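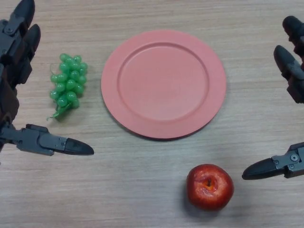 How often should the play food and dishes be checked?

Every opening morning before 7, with a longer check in December when the whole set is washed and counted back into the bins.

Panari Play Kitchen, Wirside branch
Toy and table inspection checklist

1. Tabletop wiped and dried along the grain
OK. Run a hand along the edges for splinters as well. One rough spot near a corner was sanded last month.

2. Plates: rims and undersides
OK. No cracks in the set. Bend each plate lightly with both hands and listen for a click. Any plate that clicks goes in the red bin.

3. Grape bunches: each grape tugged
Needs follow-up. One bunch in the spare bin has a loose grape. A grape that comes off is a choking hazard, so the bunch is out of use until it is replaced. Do not glue.

4. Grape stems and tendrils
OK. Thin ends should bend without snapping. Trim nothing.

5. Apples and other large fruit
OK. Look for peeling color and soft dents. Seok apples from the older order mark easily and can stay out as long as the skin is whole.

6. Small parts tester
OK. Anything that fits inside the tube is removed from the under-threes table. The tester hangs on the hook by the sink.

7. Washing
Done. Warm water at 40 degrees C, mild soap, air dry on the rack. Stems go in last and come out first. Water gets into the hollow pieces if they are left to soak.

8. Storage bins
Needs follow-up. Bin 17 has a split lid. The Alto bins are the same size and one can be used until a new lid comes in.

9. Real food kept apart from play food
OK. Snack fruit stays on the counter side. Check under the table for anything dropped the day before.

10. Count
200 pieces on the list. Not due until the December check.

Open items: replacement grape bunch, lid for bin 17. Leave this sheet on the clipboard until both are crossed off.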